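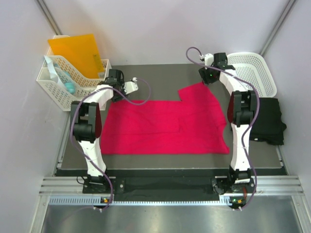

옥상 방수를 직접 해보겠다고 했을 때 식구들은 말리지 않았다. 지금 생각하면 그게 제일 이상한 신호였다.

우리 집은 지은 지 30년 된 단독주택이다. 재작년부터 비가 오면 작은방 천장 모서리에 누런 지도가 생겼고, 작년에는 그 지도에 섬이 하나 추가됐다. 업체 두 곳에 견적을 받았다. Divico라는 곳은 옥상을 한 바퀴 돌더니 한숨부터 쉬었고, Baert는 전화로만 듣고도 한숨을 쉬었다. 한숨값이 포함된 금액이려니 했다. 둘 다 기존 도막을 다 걷어내야 한다고 했는데, 나는 그 말을 '안 걷어내도 된다'로 알아들었다. 사람 귀는 통장 잔고와 연결되어 있다.

그래서 Prila 방수 시트를 주문했다. 상품평에 "여자 혼자서도 반나절"이라고 적혀 있었다. 그분의 반나절이 부럽다. 나는 프라이머 바르는 데만 2일을 썼고, 그중 절반은 배수구에 박힌 낙엽과 싸우는 시간이었다. 배수구에서 집게 하나와 탁구공이 나왔다. 우리 집에는 탁구 치는 사람이 없다.
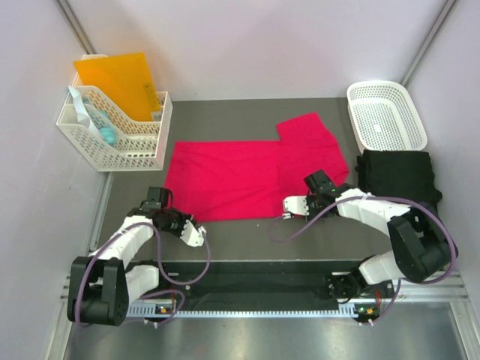
시트 붙이는 날은 7월 14일, 장마 틈에 하루 갠 월요일이었다. 연차까지 냈다. 설명서에는 겹침 폭을 100mm로 하라고 되어 있는데, 난간 쪽에서 시작한 첫 장은 자로 잰 듯 나왔다. 문제는 끝으로 갈수록 시트가 제 고집을 부린다는 거다. 딱 저 빨간 천 꼴이었다. 왼쪽 절반은 거의 판판한데 오른쪽은 울퉁불퉁하고, 한 자락은 비스듬히 가장자리 밖으로 삐져나가 있다. 천이야 다시 펴면 그만이지만 이미 눌어붙은 시트는 그렇지 않다. 떼려고 당겼더니 프라이머까지 같이 올라왔다. 결국 칼집을 내고 덧댔는데, 겹침 폭을 재보니 약 90mm였다. 나는 이걸 합격으로 치기로 했다. 심사위원이 나뿐이라 만장일치였다.

굴뚝 밑동이 또 골치였다. 평평한 데는 어찌어찌 되는데 수직으로 꺾어 올리는 부분은 모서리마다 주머니가 생긴다. 유튜브에서는 다들 종이접기하듯 접어 넣던데 내 건 만두에 가까웠다. 실란트를 만두소처럼 넣고 롤러로 눌렀다. Stevberg 롤러는 이번에 산 것 중 유일하게 돈값을 했다. 손잡이가 긴 걸로 사시라. 짧은 건 무릎으로 값을 치르게 된다.

며칠 뒤 밤에 비가 제법 왔다. 작은방에 누워서 천장만 쳐다봤다. 누런 지도는 그대로인데 더 번지지는 않았다. 아침에 올라가 보니 덧댄 자리 옆에 물이 손바닥만큼 고여 있었다. 그 자리는 원래도 물이 고이던 곳이니까 내 탓이 아니라고 일단 적어둔다.

도배는 9월로 미뤘다. 태풍 한번 지나가는 걸 보고 할 생각이다. 그 전에 난간 바깥쪽 실금도 메워야 하고, 남은 시트 반 롤을 어디에 둘지도 정해야 한다. 지금은 현관에 서 있어서 택배 기사님이 매번 깜짝 놀라신다.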